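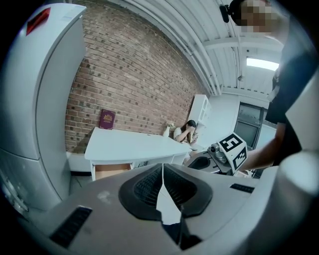
Budget is due Wed 9 September and I have been putting off writing this up, so, quick version. We need to decide how many handheld grippers to buy for next year and whether we pay for spares. Two on the go at once is the bare minimum, one per person, otherwise somebody sits waiting. I'd like a third on the shelf. Also the marker cube, black pattern on white, goes on its own line this time. Last April it got lumped under "misc" and then cut. Never again.

**Where the money goes**

Quote from Skornitz came back at 3,000 for the pair plus mounts. Fine. More than I wanted, less than I feared. Baneck is cheaper but shipping is 12 weeks and they wont hold the price past the end of the month. Tsehay says wait for them anyway. I say no, the 12 weeks kills us.

Replacement cushions: 117 a set. These are the bit I always forget!! Budget for at least two sets. Maybe three. Sobia Sandhu thinks we can stretch one set through the winter if we rotate them, and she's usually right about this stuff, but I'd still rather have the box in the cupboard.

Storage. Over 400 for drives, and that was the low estimate. Could go through Telinent and rent space by the month instead, havent run the numbers properly. On the list.

**Stuff I left off last time**

- cables, long ones, the short ones are useless at a desk
- a second charger
- foam for the carry case
- return postage (Russo charges for it, Skornitz doesnt, check this again)

Still not sure about the service plan. Read the terms twice and it seems to cover the housing but not the cushions, so what are we paying for? Emailed them Monday. No reply yet.

Tsehay Wubshet wants the whole thing on one page with totals at the bottom. Will do that tonight after dinner. If anyone has bought from Baneck and got thier order on time, leave a comment please, it would change my mind on teh whole thing.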